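Quiénes somos

Istisano es una entidad de asesoramiento técnico dedicada a la planificación y compra de equipos de robótica y automatización. Trabajamos para centros de formación, talleres ocupacionales, pequeñas empresas de logística y administraciones locales que deben decidir en qué invertir, en qué plazo y con qué presupuesto. No fabricamos ni distribuimos maquinaria, y no percibimos comisión alguna de los proveedores cuyas ofertas evaluamos.

La entidad nació en Narnwood como servicio interno de un centro de formación profesional que debía renovar su aula de automatización. El encargo recayó en Xiomara Sorensen, entonces jefa de estudios y hoy directora general. De aquel primer expediente procede el método que seguimos aplicando: antes de solicitar un solo presupuesto se redacta una ficha de necesidades en la que el cliente declara las tareas que desea automatizar o enseñar, el espacio disponible, el personal que manejará el equipo y el coste anual que puede asumir una vez concluida la compra.

En la actualidad integran el equipo 16 personas, repartidas entre la sede de Narnwood y la oficina de Plondemham. Hemos acompañado casi 80 procesos de adquisición, desde la compra de una única pinza manual hasta la dotación completa de un laboratorio de manipulación.

Cómo planificamos una inversión

El precio de catálogo es una parte del gasto. Nuestros presupuestos recogen por separado el equipo principal, los repuestos de desgaste (almohadillas, tornillería, cableado), las licencias de software, la formación del personal, el seguro y las horas de puesta en marcha. Recomendamos reservar una partida propia para consumibles desde el primer ejercicio. Cuando el cliente trabaja con recogida de datos o con demostraciones de agarre, incluimos también los objetos de ensayo y el mobiliario.

Las pruebas se realizan, siempre que es posible, en entornos corrientes: cocinas, comedores, almacenes pequeños, aulas. Las superficies despejadas de una sala de exposición dicen poco sobre el comportamiento de una herramienta entre cajas, manteles y prendas de tela. 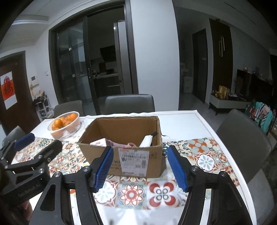 El periodo de evaluación dura seis semanas y concluye con un informe escrito. En él figuran las tareas ensayadas, las incidencias, el tiempo de aprendizaje de los operadores y una comparación de costes entre compra, alquiler y compra aplazada. El informe pertenece al cliente, que puede utilizarlo en una licitación o presentarlo ante su órgano de gobierno — con nuestra asistencia o sin ella.

Para proyectos de presupuesto reducido mantenemos una modalidad abreviada, con una tarifa única de 3.000 euros, que comprende la ficha de necesidades, la comparación de ofertas y una sesión de trabajo con la dirección. Las solicitudes para el ejercicio siguiente se reciben hasta el mes de mayo.

Equipo directivo

Xiomara Sorensen, dirección general.
Paora Tautahi, evaluación técnica y pruebas de equipos.
Bernadette Szabo, presupuestos y contratación.
Kirsten Bouchard, formación de operadores.
Gwendolyn Hutchins, oficina de Plondemham y relación con centros educativos.

Independencia y transparencia

Los equipos que los proveedores ceden para evaluación se devuelven al término de las pruebas y quedan inscritos en un registro que cualquier cliente puede consultar. Ningún miembro del equipo directivo posee participaciones en empresas fabricantes. La revisión anual de nuestras cuentas corresponde al despacho Wojcik, ajeno a la entidad, y su dictamen se facilita a quien lo solicite por escrito.

Las consultas previas son gratuitas. Rogamos que se indique en ellas el tipo de tarea prevista, el presupuesto aproximado y la fecha en que el equipo debería encontrarse en servicio.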